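4.2 What changed at the benches

I should say up front that I came into this part of the study expecting people to talk about speed. They hardly did. At Rernham, the kitchenware sorting and reset work used to be done entirely by hand, with 19 staff across two shifts, and when I sat down with them in December most of the talk was about who gets to decide where things go. The arm, which everybody on the floor calls Nina, works from a table layout that a person has set up first, and that setting up has turned into a job of its own.
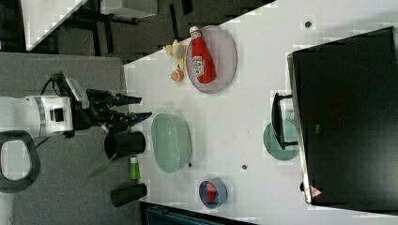 Figure 3. Arm and gripper at a bench with a basket, plate, bowl and ketchup bottle.

Cristian Bedoya, who had been on the manual line for years, told me he now spends most of his morning laying out and checking. He likes it (his wrists like it even more!), but he misses the chatting that went on when four people shared a bench. I heard versions of that from nearly everyone on the early shift. The late shift was grumpier, mainly about the log. Every stoppage has to be entered in Sado, the scheduling software, and we found 538 entries for the study period, of which 111 had nothing in the comment field at all. When I asked why, one fellow laughed and said he'd rather fix it than write about it.

Gripping by the rim came up a lot – it's the part of the work people had the strongest feelings about.
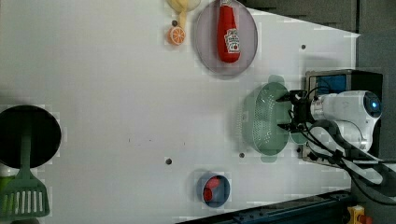
Several of the staff said they would pick up a colander quite differently themselves, one hand on each side, and they found it hard at first to leave the arm to its own way of doing it. Demyd Kravchuk compared it to watching your kid butter toast. By the end of our visits he'd stopped stepping in, and he was the one showing new starters when to wait and when to hit pause.

Pay is the sore point. The layout role carries the same grade as the old line work, though it takes longer to learn, and Simau, the labour hire firm, still writes its ads for the old job. Three people raised this with me on the same Friday without any prompting. I come back to grading in Section 5, along with the training hours.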